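Against the Five-Year Plan

My cousin Farzad Dehghan gave me a workbook last November. It was called the Estent Life Planner, it weighed as much as a phone book, and it asked me to write down where I wanted to be in five years. There were 300 pages. I got to page 20 and stopped, and the book has been holding up one end of a shelf ever since.

I want to make a case for stopping at page 20.

I have nothing against planning as such. I make a grocery list. I know when the car insurance is due. What I object to is the idea that a grown person is a project with a schedule, and that feeling bad on an ordinary afternoon means you have fallen behind on it. Most of the self-improvement I have come across rests on that idea, even the friendly kind with watercolor flowers on the cover.

The first question in the planner was "What does your ideal morning look like?" I wrote that it would be quiet and that there would be toast. The next page asked me to break the ideal morning into blocks of fifteen minutes. By the time I had done that, the toast had an assigned slot between stretching and something called intention review, and I no longer wanted it.

What the books get wrong

They assume you know what you want and only lack the nerve or the system to get it. I have met a few people like that. Most of the people I know want several things that don't fit together, and they want different ones after lunch. I want to live nearer my sister and I also want to stay in Uststead, where I know which step on the library stairs is loose. No worksheet is going to settle that. I may never settle it, and I can live with that better than I can live with a chart reminding me that it's open.

They also assume that stress is a leak to be found and patched. Some of it is. If your job is making you sick, a deep breath is no answer and you should look for another job if you can. But a fair amount of what I used to call stress was just the feeling of having a day with things in it. Calls to return, a form to mail, somebody coming to dinner who doesn't eat onions. I spent years trying to get rid of that feeling and it took up a lot of time.

What I do instead

I do one small thing that has an end. I know this is also advice, and I know it sounds like the sort of thing printed on a mug. I can only report that it works on me more often than anything with a workbook attached.

For a while the small thing was soup. Then it was letters, which I was bad at. These days it is mostly sweeping. I can't fix the question of where to live before dinner, but I can deal with a patch of kitchen floor, and when it's done I have some evidence that I'm able to finish something. Mojtaba Tehrani, who taught me bookkeeping years ago when I worked at Kalinowski, used to clear his desk before he opened a difficult ledger. I thought he was putting it off. He may have been. His ledgers balanced, though, and he went home at five.

The point of the small thing is that it doesn't lead anywhere. As soon as you make it a habit with a streak and a badge, it joins the list of things you can fail at. I tried a habit app for a while, called Bravora, and it told me one evening that I had 477 points. I have no idea what they were for. I remember feeling pleased, then feeling foolish, then worrying about losing them. I took it off my phone the same night and went and cleaned the bathroom sink, unrecorded.

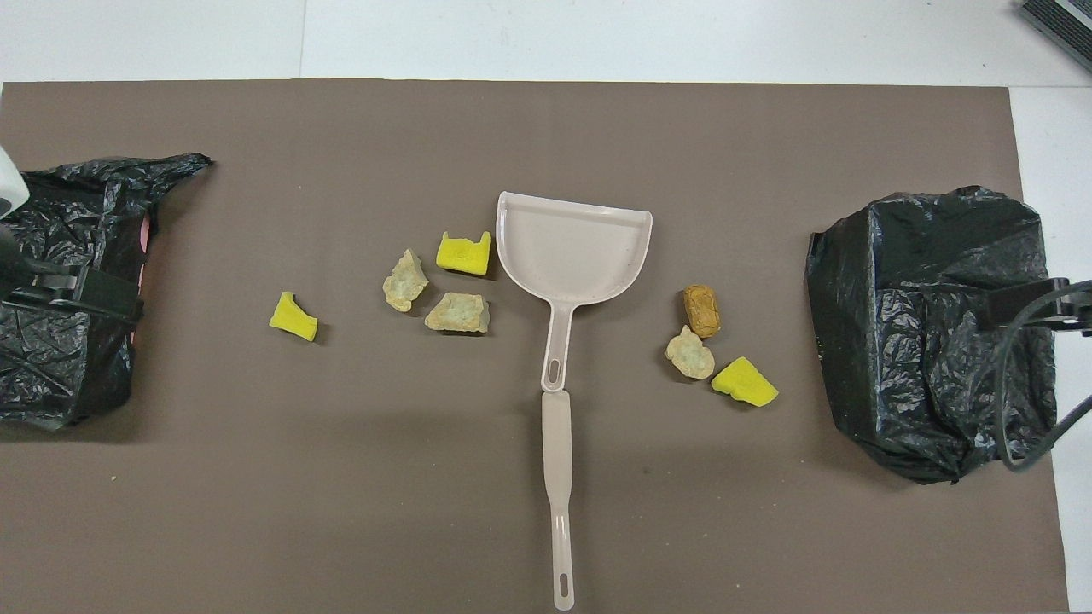
The objection

Farzad has heard all this and he disagrees with it. His view is that people like me are coasting. He says that if you don't decide what your life is for, you'll look up at sixty and find that you spent it wiping counters. He did the whole workbook, every page, and he changed careers partway through and is happier. I believe him. I was at the party.

I don't have a clean reply. Some people are helped by a plan, and he is one. When he wrote down what he wanted, he saw that it was different from what he was doing, and he acted on it. If the planner did that for him, it was worth whatever it cost. What I'd say is that he already half knew. He had been talking about leaving that job for years, usually while standing in my driveway with his keys in his hand. A page with lines on it gave him a place to say it where his wife could read it.

My own pages, when I look at them again, say something different. They say toast, quiet, sister, library. There is no career change hidden in there. I could turn them into goals, and I suppose the next 280 pages would have shown me how, but they read to me like a description of a life I more or less have already.

I do think he has a point about the counters. It's possible to hide in small jobs. I've cleaned an oven to avoid a phone call, and the phone call was still there and the person on the other end was more annoyed. So I've added a rule, the only one I keep. If I've done two small things and the big one is still bothering me, I have to do ten minutes of the big one, even badly. I don't write it down anywhere. Some days I forget, and the call waits until morning.

Farzad's birthday is coming up and he has asked for the second volume, which is another 300 pages. I'm going to buy it for him. He has offered to finish my first one for me, in pencil, and I've told him he can have it as soon as I find something the same thickness for the shelf.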